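**3/3/24: the snack drawer, one month on**

Hello again, everybody! A few of you wrote in after the last newsletter asking how my no-snacks-after-dinner plan was going, and the short answer is that it isn't. I lasted 2 nights. So I've moved on to a much friendlier plan, where I keep the snacks but get a lot smarter about how I buy and store them, and I'm having a great time with it.
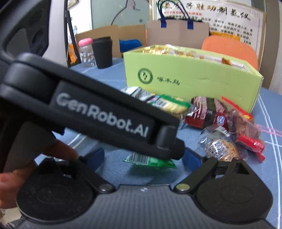
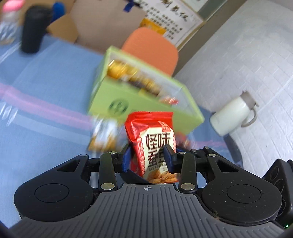
Osaze Adeleke wrote back that the whole trouble starts at the store, and that if I bought small bags in place of the giant ones I'd never need a plan in the first place. I grumbled at that for a day or so (small bags cost more, I have the receipts!) and then I tried it, and I have to say the small bags have been good to me. When a bag is finished, I get up, and by the time I'm standing in the kitchen I've usually thought of something else to do. With the big ones I'd just keep going until the movie ended.

The price thing still bugs me, so here's what I do now. I buy the big bag when it's on sale and split it up the same evening, straight into little jars with screw lids. Pretzels hold up beautifully this way. Popcorn doesn't, at least not in my kitchen, where it goes chewy by the second day no matter how tight the lid is. Nuts I keep in the freezer door. They're nice cold, and my sister swears they taste sweeter, though I can't tell the difference.

Chips are the problem child. They break when you pour them, and then you've got a jar of crumbs. What I've started doing is rolling the bag down, squeezing the air out as I go, and putting a clothespin on each end. I used to have a set of those fancy clips from Narero and they were fine until the springs gave up. Clothespins are cheaper and I already own a whole basket of them.

And the crumbs! Please don't throw those out. Crush them a bit more, mix them with a spoonful of melted butter and scatter them over mac and cheese for the last few minutes in the oven. I did this with barbecue chips last week and my husband asked if we could have it again the very next night (we did).

One more thing on the shopping side. The Sala market on the corner has moved its snack aisle all the way to the back, next to the pet food, and the marked-down stuff is now on the bottom shelf, so bend down and look. Check the date on it, too. Stale crackers do come back to life after a few minutes in a low oven, but old nuts never do, and one bad cashew will ruin a handful.

Next time I want to talk about lunchboxes, because I've got opinions about soggy sandwiches and I've been saving them up since fall. If you've got a trick for keeping tomato from soaking through the bread, send it my way before the end of March and I'll put it in.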